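**Ticket:** Creases in black clothes and twisting of thin white garments after wash
**Opened by:** Nadine Karam
**Handled by:** Widad Harb, Ulier textile care support
**Machine:** Skurnberg front loader, with the Skurnberg dryer on top
**Detergent:** Soltonus liquid, colors and black
**Opened:** September 9, 2026
**Status:** partly solved, left open for the white garments

### First message (Nadine)

Good morning. We wash the clothes of a small rental wardrobe, mostly black and gray everyday pieces and a few thin white ones from Texier. Since June we have two problems, and I write them in one ticket, as I think they may have the same cause.

1. The black pieces have hard creases which do not go away when we fold them. The creases are short and go in all directions, like paper that somebody pressed in the hand.
2. The thin white ones twist. They become like a rope in the drum, and one of them already has a side seam that walks to the front.

The program is "Mixed", 30 degrees, spin 1000. After that the dryer on "Cupboard dry" until it stops by itself. Everything goes into the basket and is folded later, when there is time. The detergent is the same as before June. I cleaned the filter of the dryer before I wrote to you.

### Reply (Widad)

Thank you for the clear description. Before we talk about the machine, please tell me:

- How long do the clothes stay in the basket before you fold?
- Are the black and the white pieces in the same load?
- How many pieces are in a normal load?

### Answer (Nadine)

The clothes stay in the basket often until the next day. I know it is not good. Black and white are never together in the washing, but in the dryer yes, sometimes, if both loads are small. In the last load I wrote down 19 pieces. 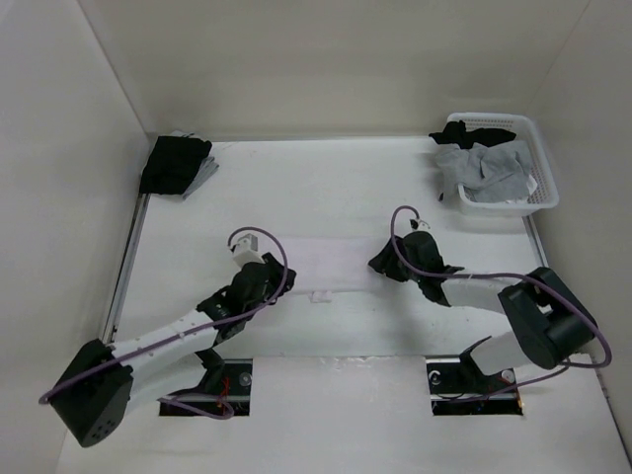 My first thought was the spin speed, and I put it from 1000 down to the next lower step for one load. The small creases were a little less, but the big ones stayed. I then looked more at what happens between the basket and the table. We take a piece at one point and lift it, and it comes up all bunched, like the black one near the middle, which hangs down from the place where it is held. When it is put down like this, the folds are already inside it and we only press them flat. I did not think about this before.

### Reply (Widad)

This is useful. I think there are two different causes here, so please do them one after the other. If you change everything on the same day, we will not know which change helped.

**For the black pieces**

1. Take them out of the dryer when it stops. Do not leave them for the night.
2. Before folding, hold each piece by two points, for a shirt the shoulders, and shake it two times.
3. Lay it down and smooth it with the flat hand from the middle to the sides.
4. If the crease is still there, put the piece back in the dryer for a short time with a damp cloth.

**For the white pieces**

1. Wash them in a net bag, one piece in each bag.
2. Use "Delicates" and the lowest spin the machine offers.
3. No dryer. Check the Texier care label, please, and write me what it says.

### Log (Nadine)

**Load 1, black only.** Folded directly after the dryer. The creases are much less. Two pieces still had a crease under the arm and I used the damp cloth. It helped for one of them.

**Load 2, black and gray.** The same method. The result is good. The stack stays straight and does not fall to one side any more.

**Load 3, white, without net bag.** I forgot the bag. Twisted as before. The label says 100% viscose, 30 degrees, do not tumble dry. So the dryer was wrong all the time, and I put a note about it on the door.

**Load 4, white, with net bag.** Less twisted in the drum. But when I pull the garment from both ends to make it straight, it becomes a band again and the lower part hangs loose under it.
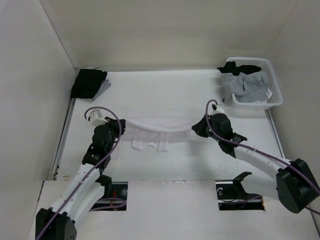 *White garment pulled from both ends. Folded stack at back left with the black piece on top, basket with unfolded clothes at back right.*

The fabric looks so thin against the white table that I find it difficult to see which edge is the hem. Is it possible that we are holding it at the wrong points?

### Reply (Widad)

Yes, I think so. If one end is a sleeve and the other is the opposite corner of the hem, the garment will turn around itself every time you pull. Please do not pull it straight in the air. Lay it down, look for the neck first, open the twist by hand and only then take the two shoulders. A dark towel under it will show you the hem.

About the seam that walks to the front: a twist like this can come from the way the fabric was cut, and then no wash program will bring it back. Please ask Texier if they take this one piece back.

I close the part about the black clothes. The Skurnberg does not need a technician for this.

### Last entry (Nadine)

The dark towel works well, we use a navy one. I wrote to Texier about the seam and wait for the answer. Please leave the white part open until I have washed two more loads with the net bags.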